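Re: [planning] Proposal to make the sampled planner default for kitchen scenes
From: Glória Veloso
To: planning list

On the Irnstead thread, Rácz wrote:

> The sampled planner now beats the old one on every kitchen
> layout we have. Over 1,764 simulated episodes it reaches the
> pregrasp pose in 85 percent of them, with no tuning per scene.
> I'd like to switch the default in the December release and drop
> the old planner from the nightly build, since it takes up most
> of the queue. If there are no objections I'll merge on Friday's
> branch cut or whenever the build machine is free.
>
> The remaining failures look like perception noise to me.

I object, at least to the second half. Make it the default if you want, but leave the old one in the nightly until somebody has looked at what is inside that 85 percent.

My first problem is the metric. "Reaches the pregrasp pose" is scored when the gripper frame is within tolerance of the target. It says nothing about whether the forearm swept through a neighbor on the way. Collision checking in those runs was done against the planning scene, and the planning scene is built from the segmentation output. If segmentation merges two bottles into one blob, or drops a small object behind a bigger one, the checker is happy and so is the score. I reran one of the coffee corner layouts last night with the checker pointed at the simulator's own meshes, and the numbers moved the wrong way. 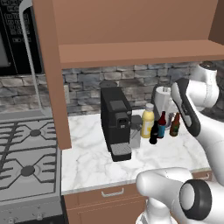

With ground truth geometry, 5 of 20 runs that had been logged as successes had contact before the pregrasp pose. Small sample, one layout, I know. But I picked the layout because it is cluttered, and clutter is what the Allton people keep asking us about. The bowl was the worst offender. It gets partly hidden behind the bottles, never makes it into the planning scene, and the planner treats that volume as free space. I don't think "perception noise" is a fair name for that. Unseen space being marked free is a choice we made in the scene builder, and the sampled planner leans on it harder than the old one did because it is willing to come in low and from the side.

Second, the comparison. The old planner was run with the timeout from the config file and the new one with the timeout passed on the command line. Those are different values. I could only tell because Pikano prints the resolved settings at the top of each log, and the two logs don't agree. Maybe it makes no difference. I'd like to see the old one rerun before we say it loses on every layout.

Third, and this is more of a grumble, nearly all of our kitchen scenes have the base in the same spot relative to the counter. Shuffling the bottles and changing the cabinet color gives us more episodes without giving the planner much of a new problem. I would trust a few hundred runs with the base moved over a couple thousand of what we have now.

What I'd want before the merge:

- score contacts against simulator meshes, as a separate column if people are attached to the old number
- same timeout on both sides, written to the results file
- unknown space treated as occupied in at least one run of the full set, so we can see what it costs

The first one is a small patch and I have it half written. The last one will probably make the success rate look terrible. Fine by me.

As for queue time, the old planner is slow in the nightly because it reloads the whole scene every episode. That can be fixed without deleting it.

Glória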